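Gripper purchase checklist, Pikembridge site, Friday, February 7, 2020

Spare finger pads - OK. Two sets in the drawer, I'd still order more before July.
Cables and strain relief - needs work. One is fraying near the plug.
Marker plates - OK, all flat and clean.
Chargers - fail. I've put 172 dollars in the budget for a new one.
Headset straps - OK, but mine pinches!

Budget for the next round is about 2000 dollars, and I'd love to spend most of it on a second cleaning kit and better jaws (the Skunholm quote looks fine to me). Soft stuff is my main test for jaws, so a crumpled grey cloth like the one over the white counter goes on the list for every trial pair - please don't order until that line is ticked.
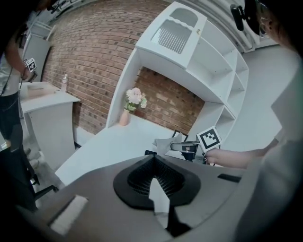
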